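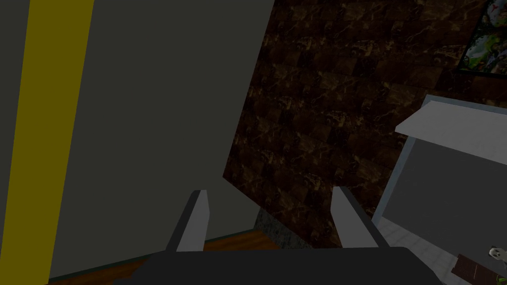
Liyanage 8
Kitchen simulation and wrist-view planning toolkit for two-finger grippers

Liyanage is our software for building, running and scoring manipulation tasks in simulated homes. You give it a room, an arm and a job to do, and it gives you back a wrist camera stream, a planner that understands the room, and a full record of every run. Version 8 is the release we have been itching to get out the door, and we think it's the nicest one to use by a long way!

Why the wrist view matters

Plenty of simulators give you a lovely wide shot of the whole kitchen and treat the wrist camera as an extra. We started at the other end. Most of the hard moments in a kitchen happen when the hand is close to something big and plain, the camera has rolled over with the wrist, and half the view is a flat grey panel with hardly any texture to hold on to. A perception stack that looks brilliant from across the room can lose its bearings completely in a spot like that.

So Liyanage renders from just above the gripper by default, fingers included, at whatever angle the wrist happens to be. Walls lean, counters slope, pictures get cropped. Your code sees what it would have to cope with on a real arm, and you can roll the camera on purpose to find out where it gives up.

What's in the box

Scene builder. Put a kitchen together from cabinets, counters, appliances, flooring and wall finishes. The library has 220 surface materials, from veined brown marble tile and speckled stone to timber boards and pale floor tiles, and each one can be swapped without touching the geometry. (Swapping a busy wall for a plain one is a great way to learn what your pose estimator has been leaning on.)

Clutter. Small objects can be scattered on floors and counters by hand or by rule. Save the seed and you get the same mess back every time.

Planner. Collision checking covers the palm and both fingers as well as the arm links. New in this version, the planner can treat the gap between open fingers as usable space, so it will happily slide the hand over a thin edge where the old one backed off and took the long way around.

Perception hooks. Colour, depth, surface normals and per-object masks all come out on the same clock. Turn on only the ones you need.

Run recorder. Joint positions, commands, contacts and camera streams go into a single file. Scrub back and forth, stop at any step, and start a fresh run from there with different settings. This is my favourite part of the whole package and I use it every day.

What's new in version 8

– Camera roll is now a proper setting, with its own range and distribution
– Even, dim lighting preset for testing without handy shadows
– Partly visible objects keep their labels right up to the border of the view
– Faster loading for large kitchens
– 79 fixes, many of them reported by users (thank you!)

Abhishek Garg rewrote the contact model for this release, and finger contacts settle much more calmly than they used to. If you tuned your controller gains around the old jitter, expect to tune them again. The old model is still there under Physics, Legacy, and it will stay until October.

Works with

Liyanage runs on Linux and Windows, with a Python interface for scripting and a desktop viewer for everything else. Arms are brought in from standard robot description files. The Lunimton scene pack is included with every licence and adds a set of ready-made kitchens with awkward corners, tight gaps beside tall cabinets and mixed flooring.

A few things to know

Cloth and liquids are not supported. Very thin objects can pass through a closing finger at large time steps, so drop the step size if you're picking up anything card-like. Mirrors render properly in the viewer but not yet in the depth stream.

Pricing

Single seat, one year: $1,629
Classroom and lab licences: please ask
Upgrades from version 7: free while your current licence runs

Every licence includes email support from the people who write the code. Fathima Marikar looks after new users and is very happy to get on a call and help you set up your first room.

Skakthorpe Software, Ustbridge
Page updated May 10, 2022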